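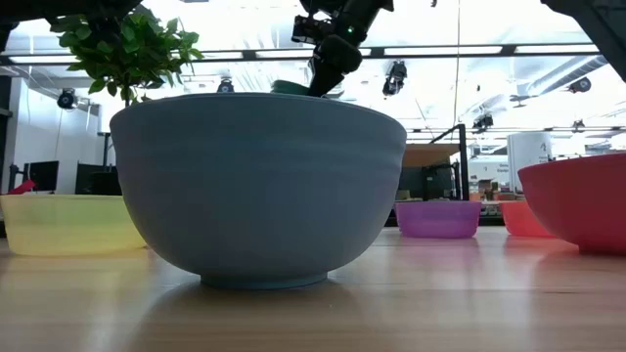
Section 4. Setting up your Skakex home electricity monitor

Welcome to the part of the guide where things get put together. If you have read the first three sections you already know what came in the box and which type of meter you have. If you skipped ahead (plenty of people do, and we don't mind), please at least go back and look at the meter chart in Section 2, since steps 3 and 4 below are different for the older dial meters and the newer ones with a flashing light.

The whole job takes less time than a pot of coffee for most folks. There is no wiring to do. The Skakex reads your meter from the outside, sends what it reads to the display unit indoors, and the display unit does the arithmetic. You will never need to open your breaker panel, and nothing in this guide asks you to.

CAUTION: Do not open, unscrew or pry at the meter cover. The meter belongs to your power company and the parts behind the cover are live at all times, even when the main breaker is off. If the seal on your meter is already broken or missing, stop here and call your power company before you go any further.

Before you start

You will need the sensor, the strap, the display unit with its power cord, a dry cloth, and your most recent electric bill. A small flashlight is handy if your meter is in a cellar or behind a hedge. Batteries for the sensor are in the box, in the little sleeve taped under the lid.

Please have the bill within reach before you begin. The display asks for your rate partway through, and it goes back to the start of the menu if you leave it waiting too long, which has annoyed more than one of us during testing.

4.1 Fitting the sensor

1. Slide the back off the sensor and put in the two batteries, matching the plus signs. The light on the side blinks amber while it wakes up.

2. Wipe the face of the meter with the dry cloth. Don't use glass cleaner or anything with alcohol in it, as some meter covers go cloudy.

3. Dial meters: hold the sensor over the spinning disk so that the arrow on the sensor lines up with the edge of the disk. It should sit level.

4. Flashing-light meters: find the small red light on the meter, usually marked with a number followed by "imp/kWh." Write that number down, you will want it in 4.3. Place the round window of the sensor directly over the light.

5. Pass the strap around the meter collar and pull it snug. Snug is plenty. If you tighten it until the sensor tips, it will lose its view of the disk or light and you'll be back out there tomorrow.

6. Wait for the amber light to turn green. With very little running in the house this can take several minutes, so go and turn on the oven or a hair dryer if you'd like to hurry it along.

Note: If your meter is in full afternoon sun, fit the black hood over the sensor. Strong sunlight can be read as extra flashes, and you'll see usage on the display that would suit a bakery.

Note for apartments: Where several meters are mounted side by side, check the meter number against the one printed on your bill. Lilla Nyitrai on our support desk keeps a tally of calls from people who have spent a month carefully watching a neighbor's refrigerator, and the tally is longer than you might think.

4.2 Placing the display unit

1. Choose a spot indoors within 40 feet of the meter. Brick and stucco shorten the range, and a metal door shortens it a great deal.

2. Plug the power cord into the display first and then into the wall. The screen shows the Skakex name and then a row of dots.

3. Press and hold the middle button until the dots start moving from left to right. The unit is now looking for your sensor.

4. When the display has found it, the word PAIRED appears along with the strength of the signal, from one bar to four. Two bars or better will do nicely. With a single bar the unit will work, but you may find gaps in your hourly record.

5. If nothing has appeared after five minutes, move the display closer to the meter wall and repeat step 3. Once paired, you can usually carry it back to where you wanted it.

We suggest a spot you walk past often, like the kitchen or the hall. It sounds like a small thing, but people who put the display in a drawer or a den tell us they stop looking at it within a week or so, and the looking is where the savings come from.

CAUTION: Keep the display unit away from sinks, stovetops and bathtubs. The display is for dry indoor use. The sensor is fine in rain and snow; the display is not.

4.3 Entering your rate

Here is where the bill comes in. Electric bills are not the friendliest reading in the world, and no two companies lay them out the same way, so take your time.

1. On the display, press MENU, then choose RATE.

2. If you have a flashing-light meter, the display first asks for the number you wrote down in 4.1. Enter it with the arrow buttons and press OK. For dial meters, enter the Kh number printed on the face.

3. Choose FLAT if you pay the same price at all hours. Choose TIME OF USE if your price changes during the day.

4. Find the price per kilowatt-hour on your bill. Many bills split it into a supply charge and a delivery charge. Add them together and enter the total.

5. For time-of-use plans, enter the start time and price of each period. The display holds up to four periods a day and a separate set for weekends.

6. Enter your fixed monthly charge if you have one, or leave it at zero. It has no effect on the hourly figures and only shows in the monthly total.

7. Press OK and hold it until the display shows SAVED.

Note: Some plans charge a higher price once you pass a certain amount in the month. If yours does, choose TIERED and enter the amount where the price steps up. In our own test house, which was on the Jalport rate, the step came at 265 kilowatt-hours, and the display gave a short chirp as we crossed it. You can turn the chirp off under SOUNDS.

Note: Rates change, often in June when summer pricing begins. The display has no way of knowing about it, so please check your bill then and repeat these steps if the price is different.

4.4 Homes with solar panels

The Skakex can tell how much power is passing through the meter, but on most older dial meters it can't tell which direction the power is going. If you have panels and a dial meter, your daytime figures will be off whenever you're sending power back. Manuela Monti in our product group has written a separate sheet on using a second sensor with solar, and we'll gladly mail you a copy if you ask.

For flashing-light meters, go to MENU, then SOLAR, and choose YES. The sensor then ignores the steady glow that many of these meters give while power is flowing out.

4.5 Checking that everything works

1. Turn off as much in the house as you comfortably can. Leave the refrigerator alone.

2. Wait three minutes and look at the display. Write down the number in watts.

3. Switch on something with a known rating, such as a toaster or a space heater. The rating is printed on a label on the bottom or back.

4. Wait another three minutes. The number should have gone up by close to the rating on the label.

If it has gone up by ten times too much or ten times too little, the meter number in 4.3 was almost certainly entered with the decimal point in the wrong place. Go back and enter it again. If it hasn't moved at all, check that the sensor light is green and that the strap hasn't slipped.

Don't worry if the monthly total differs a little from your bill. Billing periods rarely start on the first of the month, and the display starts counting on the first unless you tell it otherwise under MENU, BILLING DAY.

Getting help

If you are stuck, call the number on the back cover and have your sensor serial number ready – it's on the label inside the battery door. Questions about your bill itself, or about a price you think is wrong, have to go to your power company, as we have no access to your account.

Section revised 25 September 2018. Text by Anum Tarar, checked by Corrado Orlandini.

Continue to Section 5, Reading your daily and monthly charts.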